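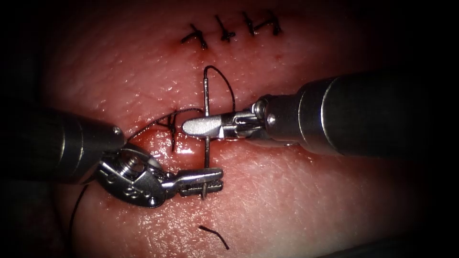 Irnimeo > Who We Are > About the School

About Irnimeo

Irnimeo is a school of surgical suturing. It offers instruction in wound closure to medical students, surgical residents, nurses and physician assistants, and to practicing clinicians who wish to return to the fundamentals of the craft. The school was established by Sandrine Maillard, who remains its director, and it is governed by a board that meets twice a year, in June and in December.

The school's field is deliberately narrow. Closing a wound is among the oldest tasks in medicine, and it is often taught in passing, between other duties, by whoever happens to be on hand. Irnimeo gives it a full course of study, with its own faculty, its own standards of assessment and its own library of needles, threads and reference closures.

What We Teach

Every student begins with the simple interrupted stitch. Each stitch is placed, tied and trimmed on its own before the next is begun, so that a single faulty knot may be removed without disturbing its neighbors. Students learn to enter the tissue at a right angle, to follow the curve of the needle through both edges, and to bring those edges together without strangling them. Spacing is judged by eye at first and then measured. The tails of each knot are cut to an even length — long enough to hold, short enough to stay out of the way of the next pass.

The Foundation Course is devoted entirely to this work. The Intermediate Course adds mattress and running closures, layered repair, and the handling of fragile or uneven wound edges. The Advanced Course is arranged individually with a member of the faculty and concludes with a reviewed portfolio of finished closures.

Black suture is used throughout the Foundation Course. It shows plainly against pale or pink tissue, and a student reviewing a finished line can see at once where the tension has changed from one knot to the next. Other threads are introduced at the Intermediate level.

Instruments work at the limits of the hand, and the school therefore gives considerable time to the management of thread. Students are taught to keep the working strand clear of the incision, to control the loop as the needle rises, and to regrasp the needle without bending it or dragging the tissue. These habits are assessed separately from the finished closure and carry equal weight.

Our Rooms

Teaching takes place in two suites. The Alitz Room is the principal practice laboratory and is reserved for supervised sessions. The Fagundes Room is open to enrolled students for independent practice in the evenings, and its cabinets are restocked each morning. Materials are included in tuition. Students are asked to record the needle and thread used for each closure in the practice log kept at their station.

The Jarnon Collection, housed on the same floor, holds 1416 catalogued closures recorded in photographs and written notes. It was begun as a private teaching file and was given to the school in its second year. Faculty refer to it constantly, and students may consult it by appointment.

Admission and Enrollment

The school admits 600 students in each academic year across all courses. Applicants to the Foundation Course need no previous experience of suturing but must be enrolled in, or have completed, a recognized program in a health profession. Applicants to the Intermediate and Advanced Courses are asked to complete a bench assessment before a place is offered. Class groups are kept small, with three students to each instructor in the practice laboratory.

Requests for visits, institutional partnerships and access to the Jarnon Collection should be addressed in writing to the Office of the Director. The office replies to all correspondence during term.

Page last reviewed Aug 30, 2026

© Irnimeo. All rights reserved. | Contact the Office of the Director | Back to top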